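Search this forum Search Advanced search

Kitchen and Home > Dishes and cleaning > Printed plate and new mug: dishwasher or by hand?

carleen_mudgway wrote, 25/08/2022:
Good evening to all. I moved to Prirnley in December and this is my first apartment with a dishwasher, so please excuse a beginner question. My daughter has a plate with a yellow rim and cartoon figures printed on it, and she will not eat from another one. I also bought a ceramic mug which still has the paper label on the bottom. Until now I washed everything by hand and let it dry in the sink. Can both of them go in the machine? And must I take the label off first, or will the machine do it for me?

Keith Merrick wrote:
Take the label off first. The machine will do it for you, yes, and then you will find it in the filter in small gray pieces. Soak the bottom in warm water, rub with a little cooking oil, wash normally. The plate I would keep out of it. Printed plates lose their color.

glenysR wrote:
I do not agree with Keith about the plate. We have children's plates which went through the machine every evening for years and the pictures are still good. It depends on the program. If you use the hot one for pots, then yes, the print suffers. On the gentle one I never had a problem.

Keith Merrick wrote:
You had luck. I had a set from Tapsell and after 13 washes the bear had no face.

glenysR wrote:
Then it was maybe the bear and not the dishwasher. What detergent did you use?

Keith Merrick wrote:
Tablets, the strong ones. I admit I did not read what program it was, my wife chose it.

C. Ormsby wrote:
Nobody has asked where she puts things in the rack. A plate must stand between two of the wires and face the middle, so the water can reach the front of it. A mug goes with the opening down. If it lies on its side it can collect dirty water and you must rinse it again. Also do not put a light thing alone at the front, because it jumps when the spray arm comes around.

carleen_mudgway wrote:
Thank you, this is already very useful. I have a Udia machine and the booklet is only in a language I do not read. The gentle program takes 66 minutes, the short one 39. Is the short one also gentle? I thought so because it is short.

C. Ormsby wrote:
No, often it is the opposite. A short program can be quite hot to save time. Look at the temperature and not at the minutes.

Murray G. wrote:
All this for one plate and one mug? By hand it is two minutes. You have a double sink I suppose, wash in one side, rack in the other side, finished.

glenysR wrote:
Murray, some of us would like to sit down after dinner.

carleen_mudgway wrote:
Murray, it is a double sink, and you are right that it is fast. But it is never only one plate.
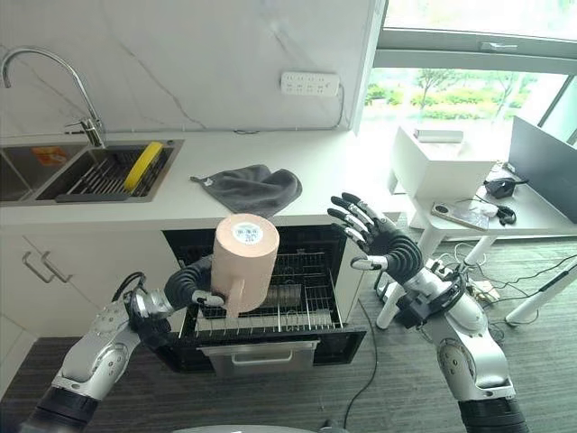 The mug, with its label on the bottom.
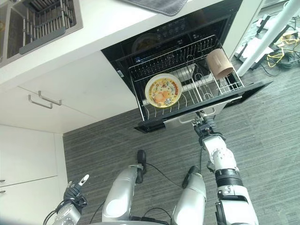
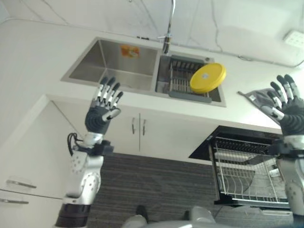

The sink with the drying rack in the smaller side.

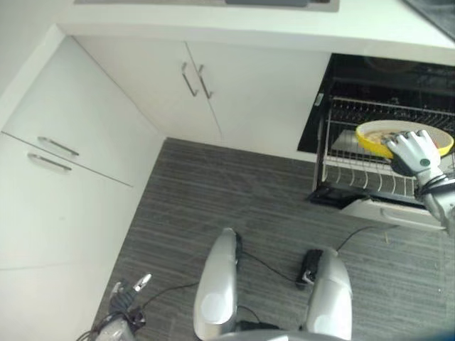 My plan is now to remove the label with the oil as Keith explained, and to use the 66 minute program with half a tablet - I do not know if half is enough, so please correct me. The plate I will put in for one week and then compare. If the colors become weak I will go back to washing it by hand and I will tell Keith that he was right.

C. Ormsby wrote:
Put the cup upside down and the plate upright, as I wrote before. Half a tablet is fine for a small load, but cut it with a dry knife and dry hands.

Keith Merrick wrote:
One week is too short to see anything. Mine needed 13 washes, I wrote this already.

glenysR wrote:
Good plan, Carleen. Powder is easier than cutting tablets, if your shop has it.

Murray G. wrote:
I still say sink. But please write how the label came off, I have a vase with the same problem.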